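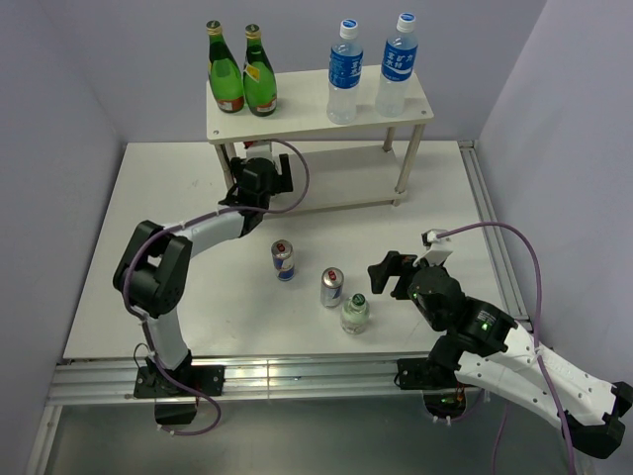

Can robots put the drinks away yet? I've been chewing on this all weekend, mostly while putting the drinks away myself (24 cans and a crate of bottles, thank you, hot weather).

I used to think a shelf was the easy bit. You pick a thing up, you put it down. But then you think about what's in an ordinary drinks cupboard! Glass bottles shoved up close together, see-through plastic ones, shiny little cans, something short and squat that doesn't match anything. My hand sorts all that out while I'm on the phone to my mum. A gripper has to work out where a clear bottle even starts.

My friend Thanasis Petridis, who stacks shelves at Karamanlidis, reckons his job is safe for a good while. He did 185 bottles in one shift back in March and chatted the whole way through, so I can see his point. I'm a bit more hopeful. Two arms seems right to me, one to steady and one to place, and I don't mind slow. If it took all night and broke nothing I'd be thrilled.

Folding sheets, though? I can't do that either, so I'm keeping quiet.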